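**Robot arms on the harness line: what happens to the rest of us?**

I've been building wire harnesses at Hagedorn for 7 years, and in March they're putting two robot cells from Letero on our floor. I like my job and I like my bench neighbors! Has anyone been through this, and did you end up doing something completely different?

**Answer 1** (accepted)

We went through it at Dukside, and I remember that nervous feeling very well, so first of all, take a breath and make yourself a coffee. 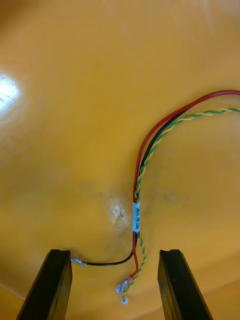

My own days changed more than I thought they would. I used to crimp from clock-in to lunch, and now I mostly lay out parts, check terminals and sort out whatever the arm couldn't grab. Wires are floppy things, and a harness where the black lead wanders off on its own while the red one and the green-and-yellow twisted pair stay closer together takes some teaching. They asked us benders and crimpers for that, and it came with a small raise. The part I miss is the chatting, because the cells are spaced apart. Ask early about training hours and who gets called in on Saturday.

**Answer 2**

depends on the company. at Undus we did 710 a shift by hand, more now, same people. my wrists feel better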